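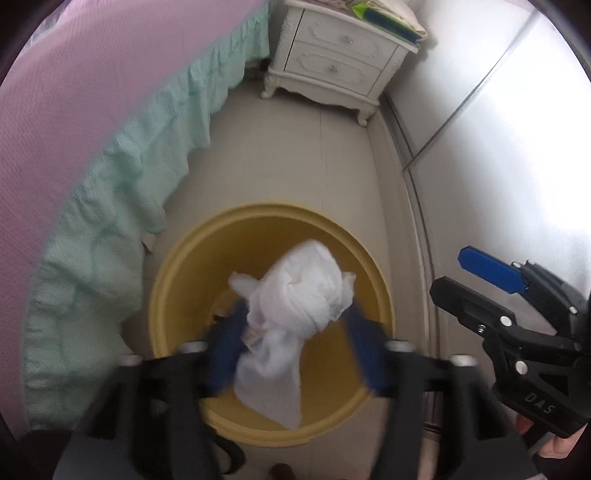 Notebook 4, p. 10

8 April 2019

Right, writing this up while it's fresh, and so Noura doesn't have to ask me three times what we did with the basin task.

The question we were chasing: does it help the policy if both grippers are kept in view while only one of them does the pinching? Back in March we recorded everything with the idle hand parked well out of the way, and the arms at Trambridge learned to be rather good with one side and completely daft with the other. Warrick's hunch was that the second gripper needs to be somewhere sensible in the demonstrations, close enough to the work to join in. So today the left hand did the pinching in the yellow basin and the right one hovered beside it, tilted, ready to go. Same bedroom layout as before, basin on the tiles next to the bed, white cloth bunched up however it fell.

(Left and right here mean MY left and right, Jad. I've put it on the sheet this time.)

We got through 200 demonstrations, which is more than I thought we'd manage! I did the first lot and Olumide took over when my wrists started complaining. He's quicker than me but he closes the fingers before he's properly stopped moving, and you get a fair bit of blur on the fingers as a result. I was going to bin those. Then I had a think and left them in, tagged "fast", because the arm blurs as well when it runs at full speed and it might as well see some of it in training. Balthasar disagrees and would like them out. We can run it both ways, it only costs us a night on the machine.

Things I noticed while holding the grippers:

The crumple matters more than the cloth. When it's heaped in the middle there's always something to get hold of and I barely had to look. When it's spread flat against the bottom I kept skating over it, and I had to come in steeper and push down a bit before closing. I'd like the flat starts tagged separately, otherwise they'll get lost among the easy ones.

The basin slides if you push on it. On the tiles it goes off like a curling stone. My first thought was to tape it down, but Warrick says leave it, the second gripper can learn to steady the rim. Fair enough, though in the whole day I only did that properly for 10 of the demos and I don't expect anything to be learnt from so few.

Labels on cloth: worried about this one. If the policy decides that the little printed label is the thing to aim at, it'll look marvellous until somebody gives it a cloth without one. Need to borrow some plain ones. Noura, have you got any left from the Cordeiro set?

Ran a quick training pass on the first half over lunch (Emis code, old settings, nothing clever) and tried it on the bench with 2 cloths. One-sided grasps looked about the same as March, if I'm being fair. But the idle arm behaves so much better! It used to drift up and off towards the ceiling, and now it hangs about near the basin as if it's waiting its turn. I did a small dance. Jad didn't join in. It's one short run on half the data, so I'm not telling Nirico anything yet.

For next time:
- swap hands, so the right one pinches and the left one waits
- flat starts, plenty of them
- plain cloths with no label
- rerun with and without the "fast" demos, same seed, and settle it with Balthasar
- more rim steadying, and start the clip before the basin gets touched

Grippers are on charge, the sheet's in the blue folder, and the raw clips are copied across, apart from Olumide's last batch, which was still going when I left.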